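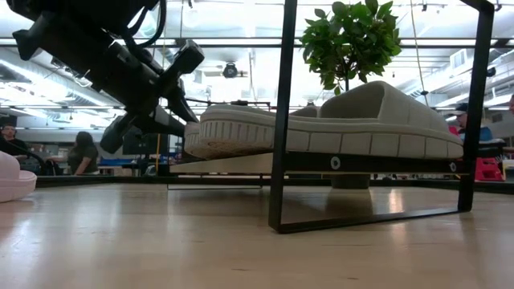 What the second arm will cost us

I spent most of July on a spreadsheet, so I may as well write up what was in it. Efua Quartey asked for one number for the shoe-sorting bench. I gave her three and she picked the middle one.

The arms were the easy part. Mirkeo and Okavberg both quoted within a few days, and the prices were close enough that delivery time decided it. Mirkeo said 4 weeks and Okavberg said 12. We went with Mirkeo.

The small items took longer. I had left out cables, brackets, spare finger pads and a second power supply, and together they came to $1137. Gaetano Greco found the missing power supply when he read my draft. I have since added a line called "everything else" and set it at 30 percent of the hardware total. Efua thinks that is high. I would like to hand some of it back at the end of the year.

Footwear is cheap to practice on and awkward to pick up. A fuzzy slipper squashes under the fingers and a thick slide doesn't, so the same grip setting is unlikely to suit both. 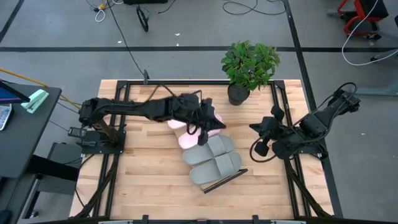 That puts grippers next on the list. Londberg sells a softer finger that should fit our mount, and I have asked for a price on two sets. Appiah will lend a set for a trial, but we pay shipping both ways, and I haven't decided if it's worth it.

I also need to budget for shoes. We have been using whatever people bring in, and I want matched pairs in several sizes. That goes in under consumables.

Still waiting on the Londberg quote. The spreadsheet stays open until it comes.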